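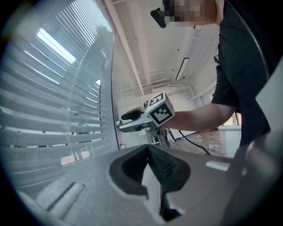 The Left One

The left one had been wrong since February. I said so at the time and was told it was within tolerance, and at Holent that was what people told you when they wanted to go to lunch.

I looked after the grippers. There was a title for it that took up two lines of my contract, but what I did was carry a hex key in my back pocket and listen to people complain. They wore the backpack, they held a gripper in each hand, and they squeezed the triggers, and somewhere down the line a machine in Vullbridge was supposed to learn to fold a towel. I had seen the machine in Vullbridge. I had also seen the towels.

"It drifts," the new operator said.

"Which way?"

"Toward the window."

I took it from her and pointed it at the blinds. Everything drifted toward the window, according to operators. The afternoon before, I had changed the finger pad, cleaned the track, and run it open and closed 192 times, the number on the sheet from Nouri. No reason was given for the number. I suspected somebody had simply stopped there.

"Put them both up," I said. "Level. Hold still until I say."

She put them up.

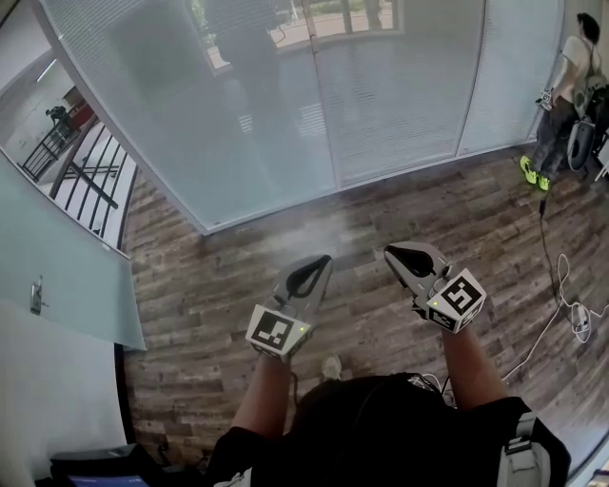 Left and right held out for the check, green lights on.

Green meant the thing had power and thought well of itself. I had known units to glow green with a screw rattling loose inside. The manual devoted 15 pages to the light and one paragraph to the screw.

"Now close the left."

She closed it. The number on my screen went to zero, then to five, then back to zero, like a man checking whether he'd locked the car.

"Is that bad?"

"It's within tolerance," I said, and disliked the sound of it.

The Filtlow people had sold us a fix for this in the spring. It was software. It smoothed the numbers out so that you got a nice clean line where the wobble used to be, and the office was very happy with the line. I asked whether the gripper still wobbled. There was a pause on the call, and then someone offered to share their slides.

I switched Filtlow off. I wasn't supposed to. I loosened the bolts under the cube, pushed it with my thumb until it sat flat, and tightened them again in the order I liked, which is different from the order on the sheet.

"Again," I said.

Zero. She opened and closed it, and it stayed zero. She did it again without being asked, grinning, and I told her not to wear it out.

"So it's fixed?"

"Ask me after 1000."

She started counting out loud. I pulled up a chair.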